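Minamside Grasp Timing Study: Frequently Asked Questions

What was the study about?
We wanted to know whether a gripper policy does better when it learns from every wrist camera view, blurred ones included, or only from the sharp ones. Most labs we talked to throw the blurred views out before training. We trained one policy each way and compared them.

How much data did you use?
1115 demonstrations for training and 355 trials for testing. Each policy ran the same 355 trials, in the same order.

Who collected the demonstrations?
Gion Wallner and Mechthild Riedl, by remote control. They were told to work at their normal speed and not to slow down for the camera.

What counts as a blurred view?
We score sharpness over the background and leave the fingers out of the score. The wrist camera travels with the gripper, so the fingers can be crisp while everything past them is smeared.
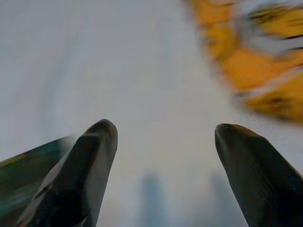 Wrist view during fast motion. The fingertips are sharp; the orange and yellow object at upper right is heavily blurred.

Could you tell what the object is from a view like that?
No, and the policy isn't asked to. It gets a short run of views together with the joint readings. A smeared patch of color still gives it a rough position.

What did you find?
The policy trained on all views finished 653 of its 710 grasp attempts (two per trial). The sharp-only policy did worse, mostly on fast approaches. On slow approaches we saw no difference worth reporting.

Did you try removing the blur with software?
Yes. Preben Hviid tested it in May. It added 30 milliseconds per view and the grasps did not improve, so we dropped it.

Does this apply to other grippers?
We don't know. All trials used two-finger grippers. Fotis Konstantinidis is planning a repeat with a suction tool.

Can I get the data?
Write to Roswitha Hämmerli and say which part you need. The full set is large and we send it on a drive.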